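Facilities > Kitchen and drinks > Drinking water FAQ

Drinking water in the Uketham offices: frequently asked questions

Last updated: 19 July 2026

Who supplies the water?
Full bottles come from Amari. They are delivered to the ground-floor store and taken up to each room on request. Please don't order direct.

Which way up does a bottle go?
Cap down when it is on the dispenser, cap up in storage. The neck has to sit square in the collar. A bottle that leans will let air in unevenly and the flow at the tap becomes irregular.
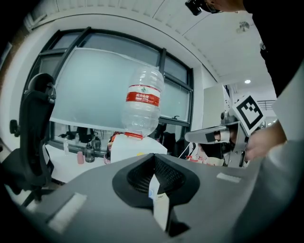 Upside-down bottle with red label and red cap.

Do I remove the cap first?
Remove the paper or film seal only. Most caps have a centre plug which the dispenser spike pushes in. If yours has no plug, leave the bottle alone and contact Facilities.

The tap runs slowly after a change. Is it faulty?
Usually not. Hold the tap open until the large bubbles stop rising, then draw off two cups and discard them. If the flow is still poor, reseat the bottle.

Where should spare bottles be kept?
On the floor, upright, close to the dispenser and clear of the walkway. Do not stack them. Keep heaters away from them, and keep them out of direct sun where the window has no film.
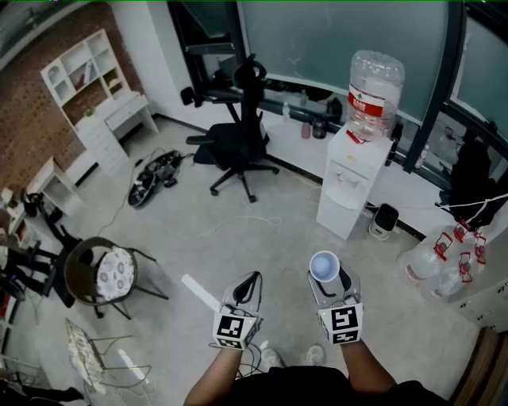

Willy Goossens writes that on his floor the spares were moved to the far end of the room, and that carrying a full one past the desks is worse than stepping round it. Agreed: near the dispenser is fine, provided the route to the door stays open.

How heavy is a full bottle?
The largest size we take weighs 19 kg. Two people should lift it. The smaller sizes can be lifted by one.

How often is the dispenser cleaned?
Protora sanitises the collar and tap at each service visit. The next round is in August. Between visits, wipe the tap with a clean damp cloth. No bleach.

What happens to empties?
Put the cap back on and leave them by the store door. Crushed bottles are not accepted for return.

Questions: Hendrik Coppens, Facilities, extension 109 | © Uketham | Back to top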